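Chapter 7
How Goods Reach the Shelf

What you will meet in this chapter
Why a shop stocks what it stocks
The difference between a wholesaler and a distributor
Lead time, safety stock and the reorder point
The Clanusach corner shop: a worked case

Go into any small grocer's at eight in the morning and have a proper look round. Milk from one farm group, biscuits from a factory two countries away, batteries, birthday cards, a rack of reading glasses, firelighters – all of it got there somehow, and all of it had to be chosen by someone who had only so much shelf and only so much money. I think this is one of the most exciting questions in the whole of retail studies, and it is hardly ever asked by the people walking past with a basket!

In Chapter 6 we looked at how customers decide what to buy. Now we go round to the other side of the counter. A shopkeeper is a customer too, and a far harder one to please, with every item bought in the hope that somebody else will want it later.

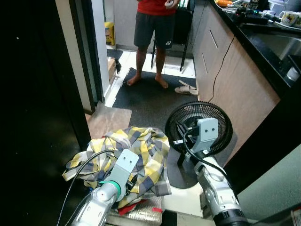
Let us begin with the simplest chain there is. A maker sells to a wholesaler, the wholesaler sells to a shop, and the shop sells to you. Kastberg, the soap maker we shall follow through this part of the book, fills 2,000 bars in a single production run. No corner shop could take that many. The wholesaler, Edell, buys the full run, stores it, breaks it down into cases of 18 and sells the cases on. This splitting up of large lots is called breaking bulk, and it is the main service a wholesaler offers. (Students often guess that it must be transport. Transport matters, of course, but plenty of wholesalers own no lorries at all.)

A distributor does something a little different. It usually has an agreement with the maker, perhaps for one region, and it works to build up sales there as well as moving the boxes. Kravets, which you will meet in Section 7.3, began as a wholesaler and became a distributor, and the change altered nearly everything about how its staff spent their week.

Then there is time. The gap between placing an order and having the goods in the stockroom is known as the lead time. If the lead time is two days, a shop can run its shelves quite low before ordering again. Stretch it to three weeks and the same shop needs a deep stockroom, or very patient customers. Watch what happens in February, when roads are icy and deliveries slip – a reorder point that worked beautifully all autumn suddenly leaves gaps on the shelf.
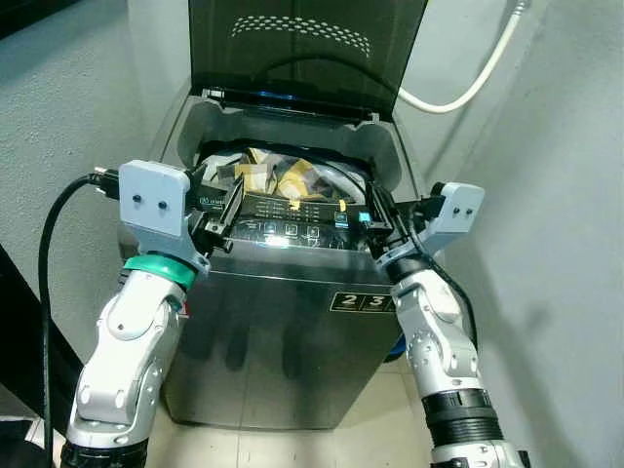 Department of Retail and Consumer Studies

Key terms for Section 7.1
Breaking bulk: splitting a large lot into smaller ones for resale
Lead time: the wait between order and delivery
Safety stock: extra goods held in case demand rises or a delivery is late
Reorder point: the stock level at which a new order is placed

Before you read on
The Clanusach shop carries 538 separate product lines in a room smaller than most classrooms. Pick a shop you know well and choose one product in it. Write down who you think made it, how many hands it passed through, and what the shopkeeper would do if it failed to arrive on Monday. Keep your notes, as you will want them again for the exercise at the end of Section 7.4.

7.1 The shopkeeper's first order

Opening a shop means buying before you have sold a thing. There are no past sales to go by, so the first order is part research and part nerve, and it is a lovely place to start.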